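Ticket 716: Butcher-block top, open screw holes and dark marks
Status: Open
Category: Furniture / work surfaces
Product: Grirum table, wooden top, black metal legs
Site: Nirnton, ground floor

Reported fault: tissues and cloths snag when drawn across the top. Fine dust collects in the old screw holes and comes back out when the surface is wiped. Small dark marks do not lift with washing-up liquid and warm water. Table is in daily use and cannot be released for more than one night.
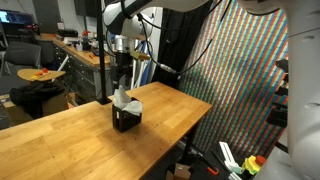
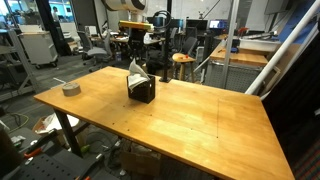
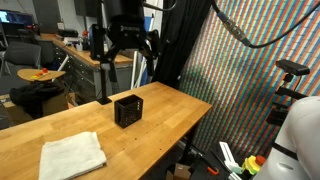
Same butcher-block top in all three.

Brarneck support: Thanks for sending these in. Before we advise on filler, please confirm whether the holes go right through the top, and what the surface was last treated with. Oil and varnish need different products. Do not sand yet. If the top was oiled, ordinary wood filler will not hold and will lift out within a few weeks.

Site reply, 14:10
Holes probed with a 2 mm drill shank. None go through. Finish unknown; the table came second-hand from the Chatzigeorgiou workshop with no paperwork. A drop of water left on the surface for ten minutes beaded and left no ring.

Brarneck support: Beading suggests a sealed surface, but a worn patch may behave differently. Repeat the water test at the near edge and at one of the dark marks.

Site reply, 16:35
Near edge: water soaked in after four minutes, pale ring, gone when dry. Dark mark: no change. Mark cannot be felt with a fingernail.

Brarneck support: Finish is worn through at the edge only. Suggested order of work:
Vacuum the holes with a narrow nozzle. Do not wipe first.
Fill with two-part filler, slightly proud.
Leave overnight, then sand flush along the grain with 240 grit.
Spot-coat the filled areas and the near edge with hard wax oil, part no. 101.
Keep wet cloths off the top for 24 hours.
The dark marks are probably under the finish and are best left alone.

Site note: filler in stock, part 101 on order. Work booked for the evening it arrives. Clamped items to stay in position; holes under the base plate will not be filled.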